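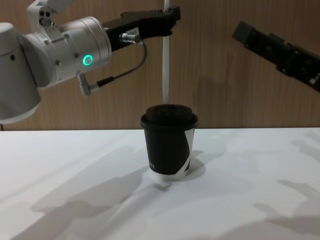 About Us

Hi, I'm Fanni Fekete, and I run Grarnura with my business partner Genji Ikeda. We sell breakroom and office supplies to small and medium-sized workplaces – paper towels, coffee filters, stir sticks, copy paper, trash bags, pens that work, all the stuff you only notice when the shelf is bare. If you've landed on this page, you're probably either checking that we're a real company before you place an order (we are, hello!) or hunting for the phone number, and that's at the bottom of every page on the site.

How we got started

I used to be the office manager at a dental billing firm called Brophy. Ordering supplies was maybe a tenth of my job on paper and half of it in practice. We had one supplier for towels and tissue, another for toner, and a third one that only seemed to exist to send us the wrong size of binder clip. Every one of them hid its prices until you logged in, and then the price changed depending on who answered the phone. I kept a spreadsheet of what we'd been charged for the same case of napkins and it made me so mad I used to read it out loud at lunch.

Genji was driving deliveries for one of those suppliers at the time. He'd come up with the hand truck and I'd complain at him while he waited for a signature, poor man. One day he told me he thought the two of us could do a better job out of a garage. So we tried it, in his garage, with a borrowed van and a very ugly website I built myself over a long weekend. Brophy became our first customer and they still order from us, mostly napkins.

What we carry

The catalog is a lot smaller than the big warehouse outfits, and we like it that way. Right now there are 466 items on the site. I've used or tested most of them in our own breakroom, including some hand soaps I would rather forget. If something gets three complaints it comes off the list until Genji has talked to the maker.

We also have a house line called Kosero. It covers the basics: towels, bath tissue, napkins, trash liners, copy paper. We started it when one of our regular liner makers dropped the size everybody wanted, and we found a plant that would run it for us. People ask whether Kosero is just somebody else's product with our sticker on it. Well, yes, somebody else makes it, we don't own a paper mill! But we pick the weight and the ply and the case size, and when a batch comes in thin we send it back.

Prices are right there on the page. No login, no calling for a quote. If you order by the pallet, do give us a ring and I'll work out something better for you, but the number you see is one anybody can buy at.

Where we are

We outgrew the garage pretty fast (Genji's wife would say we outgrew it well before we left) and moved into a unit at the Nukomard business park, on the side nearest the rail line. It has two loading doors, one of which sticks. You're welcome to pick up orders in person, and plenty of people do. Come to the door with the green awning, not the front office, as the front office belongs to the tile company and they're tired of signing for our boxes.
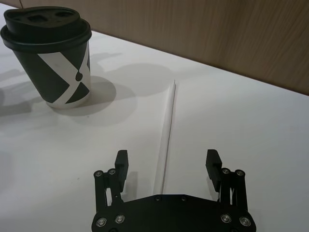

We deliver in our own vans to anywhere in the county, and everything farther out goes by regular carrier. Orders over $175 ship free. Under that there's a flat charge that shows up in your cart before you type in any card details. If you order before 2 in the afternoon it leaves the same day, apart from furniture and water cooler bottles, which take a bit longer – the product page will tell you how long.

Who you'll be talking to

Mostly me. I answer the phone in the mornings and the email pretty much whenever. Genji looks after the warehouse, the vans and anything with a forklift in it, and he's the one to ask for if you need a standing order set up or a dispenser mounted on a wall. He'll want to know what the wall is made of, so have a look before you call.

Returns

You've got 30 days on anything unopened. If we sent the wrong thing, keep it out of the way somewhere and our driver will grab it on the next run, and the right one will already be on its way to you. You don't need a form. Just tell me your order number and what went wrong.

We're closed the last week of July for stocktaking, and the site still takes orders that week but they won't go out until we're back.

Page last updated Aug 11, 2018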